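Treasa Mulcahy keeps the work rules for the disassembly cell at Skondside, where desktop computers are taken apart by a robot arm. The document runs to 19 pages. She would like it shorter.

"Most of it is about where things go," she says. "A part that leaves the chassis has one place to be set down, and the fixture defines that place. The program doesn't get to choose."

Her first rule concerns hands. Nobody reaches into the work area while the arm is enabled, and the hold is released by the same person who requested it. "We had 2 release points in the early draft. That was a mistake — we took one out."

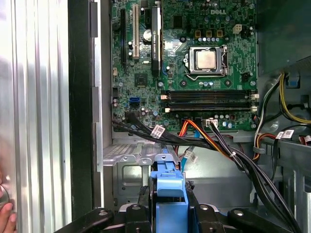
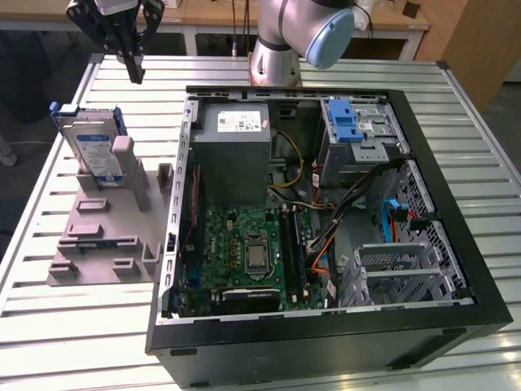
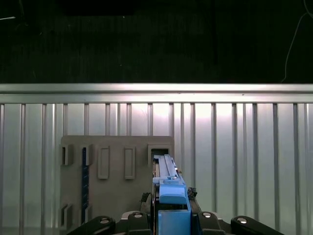
Cables take up the longest section. Mulcahy treats each one as an obstacle with no fixed position, so approach paths are checked again for every unit, even when the model is the same as the last. Plastic latches get a force limit of their own, set lower than the limit for metal parts.

Yevhen Zinchenko, who reviews the changes, wanted the limits written into the program alone. Mulcahy disagreed. "If the number is only in the code, the operator can't question it. It goes on paper first and the code is checked against the paper."

The log now holds more than 119 stops. Each entry records the step, the gripper position and who cleared it. Nine of them led to a change in the rules, the latest in October, covering how a part is regripped after a partial insertion.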